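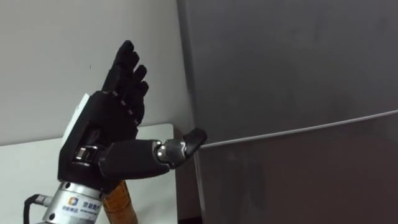
I have been trying to learn Italian for 11 months now, and I can report that I'm ready to buy a stamp. Anything past the stamp and I'm in trouble.

The plan was Cuneo in May. Noémie found a cheap room, and I told everyone I'd handle the talking. I had a notebook with 1120 words in it, most of them food, plus a weird number of farm animals.
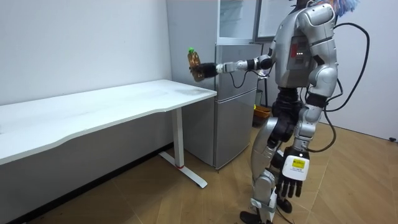 So the first morning I walked up to a bakery counter and asked, very clearly, for two horses. The woman thought about it. She sold me two rolls – good ones – and answered in English, and then so did the whole rest of the town, as if she'd phoned ahead.

Noémie, who has never opened a grammar book, got by fine with pointing. She came home with a recipe and somebody's address.

I've signed up for the next level anyway. Didier says the past tense is where people quit, so I'm staying in the present for now.

Home Older Posts Travel About Contact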